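**Ringed bowl** (also *ring bowl*, *line bowl*; in Jiradstead simply "a green") is a wide, open table bowl with concentric rings running round the inside. Used for soup, rice, fruit, keys. Usually glazed in the blue-green to grey-green range, matt or with a low shine depending on glaze and light.

Sea-green interior with pale rings, then a teal-green bowl in a wire stand on a white tabletop:
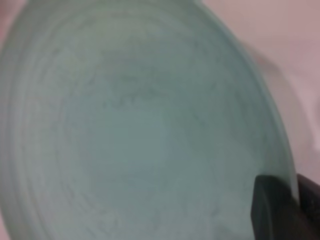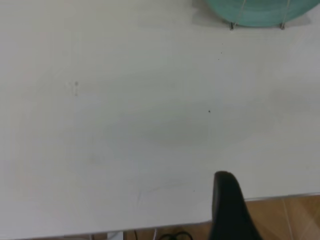 ## Rings

Two sources. On thrown bowls they're finger marks, left as the clay is opened out and the wall pulled up. On moulded or pressed bowls they're cut into the mould and come out very even. Hard to tell apart once glazed. Potters at Fundance check the foot first, as a thrown one normally has turning marks underneath as well.

Glaze pools in the grooves and thins on the ridges, so the grooves tend to go darker. Deep rings hold food. Shallow ones don't much.

## Colour

Green comes from copper or a little iron, sometimes both. Same recipe can go mint in one kiln and almost teal in the next. Cloudy patches and speckling inside are common and have several possible causes:

- minerals in the glaze that didn't melt fully
- glaze put on too thick
- tea or tomato staining, mostly on matt surfaces
- grey cutlery marks (these rub off with bicarb, the others dont)

Wálter Chávez, in his notes on the Jiradstead kilns, lists 107 green bowls and splits them into 6 shades. The split has been argued over. Elaine Vasconcelos uses only three and puts most of his "mist" group in with the mints.

## Stands

Often kept on a stand, wire or wood. Wire ones are bent from thin rod with short feet, and lift the bowl clear of the table so the base can dry. Also keeps a warm bowl off paint or lacquer. Main complaint is marking: bare wire feet can leave fine scratches and grey smudges on a white top, worse if the stand is dragged. Rubber caps help. Felt pads fall off when wet.

The Wusus stand, sold locally, has three feet and takes bowls up to 20 cm across. Wobbles with anything bigger.

## Care

- Hand wash, soft brush round the rings
- No scourers on matt glaze
- Dry fully before stacking, put a cloth between
- Not from fridge to oven
- Crazed bowls: fruit only

## Related forms

The **Đàm bowl** is narrower with a taller foot, rings on the outside only. Solomiia Sirko treats it as a separate type. Danylo Fedoruk groups the two togther on the grounds that the same workshops made both, usually in the November firing.

Serving dishes with a single ring near the rim are not normally counted.

## See also

- Slip trailing
- Foot ring
- Plate rack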